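Robot Learning Lab – Unit 4 notes
Collecting demonstrations: what to record, what to throw out

Read before the lab session. Slides are thin this unit so most of it is in here. Updated November, sorry for the typos.

Where we are

Last unit: behavior cloning on data somebody else collected. This unit you collect your own. Policy is the same, loss is the same, only the examples change. Expect your numbers to get worse. That's fine, you're graded on the log and the writeup and not on the success rate.

Vocabulary, quick

Demonstration = one full run of a task by a human operator, start pose to end pose.
Episode = the recorded file for it. One demo, one episode. Do not chain three attempts into one file.
Step = one observation plus one action.
Observation = camera images, joint positions, gripper opening.
Action = what the operator commanded. NOT where the arm ended up. People mix these up every year, and a policy trained on the wrong one lags behind itself.

The task

Desk tidying, short version. Pick one small item off the desk, put it in the tray, return to the start pose. Each group collects 35 demos. The groups' sets get pooled at the end with the ones from the Dornville section, so follow the naming rules or your files get skipped by the loader.

Why a cluttered desk and not a clean table? Clean-table policies look great in the lab and fall over the minute there's a cable in view. The Kadrić handout (in the course folder, read sections 1 and 2, skip the proofs) calls this background dependence. The policy latches on to whatever predicts the action in training. If the tray always sits beside the same corner of the same mat, it learns the mat.

Wrist view vs. fixed view

Two cameras per station. Fixed one sees the whole workspace, doesn't move, easy to learn from, bad at the last bit before the grasp when the hand blocks everything. Wrist one moves with the arm. Very good up close. During fast moves it sees smear – edges go, small stuff like pens and plugs turns into streaks, big dark shapes like a monitor take over most of the image.

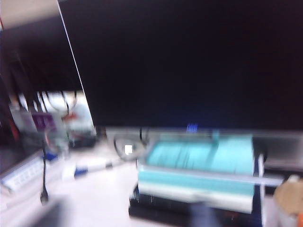

Should blurred images be taken out of an episode before training?
Leave them in. The policy will see blur when it runs too, and cutting steps out of the middle breaks the timing between observation and action. If a whole episode is smeared from start to finish, drop the whole episode and slow down on the next one.

Related: exposure. Locked exposure at every station, don't touch it. Auto exposure hunts when a dark screen comes into view and then the desk blows out to white. If you think your station is too dark, add light. Do not open the camera settings.

Moving the arm – how fast

Slower than feels natural, but steady. Three things we see in bad sets:
- long pauses while the operator thinks. The policy learns to pause. Then it pauses forever, since nothing in the image changes to get it out again
- rushing the transfer, crawling at the grasp. Some of this is ok. A lot of it makes the action distribution ugly
- tiny back and forth corrections at the end. Practice first with recording off, at least 4 dry runs per operator

Swap operators halfway. Two styles in one set is a bit harder to fit but it generalizes better than one person's habits. Write down who did which episodes (initials only).

Variation

Change between episodes:
- item position, every time
- item type, every few episodes
- start pose, small offset
- clutter, move a couple of things around, leave cables where they naturaly fall

Keep the same:
- task wording
- tray
- camera mounts
- control rate

Don't vary everything at once in the first ten. Get a boring block recorded, train a quick test policy on it, see that it moves toward the item at all. Then spread out. Groups that skip the quick test find out their gripper channel was dead after the whole set is done. It happened to two groups last term.

Failures

A missed grasp followed by a clean recovery – keep it, tag it "recovery". These are worth a lot. A clean set has no examples of what to do after a mistake, so the first small error at run time takes the policy somewhere it has never seen.
A dropped item that leaves the workspace – stop, discard, reset.
Operator bumps the station – discard, and check the camera mount before going on.
Not sure – keep, tag "check", decide later with your partner.

Recording software

Stations run Prillitell, the lab's own recorder. Start, stop, tag, that's all it does. Sessions auto-close after 24 minutes so save before that. If the step counter goes past 4000 in one episode you forgot to press stop. Discard, don't trim.

File names: group_operator_episode, lower case, no spaces. Prasovville section puts a "p" in front of the group number.

Replay every fifth episode on screen, both cameras side by side. Look for: frozen image in one view, clocks drifting apart, gripper value stuck at one number. Replay is dull. Do it anyway.

Log sheet, fill in as you go

episode number / operator / item / start offset / outcome / tag / notes

Notes can be short. "cable snagged", "grasp late", "light changed". Don't fill the sheet in from memory afterwards, we can tell.

To hand in

1. Your episodes, including the "check" ones
2. Log sheet
3. One page: what you varied, what you held fixed, which episodes you dropped and why
4. One plot of episode length in steps, sorted, with outliers explained

For next unit

Bring your set on the lab drive. We'll train on half of it, then all of it, then the pooled set, and compare. Think ahead of time about which one you expect to win on your own desk layout and write down your guess. Also read the Kadrić section on action chunking, esp. the part about chunk length and pauses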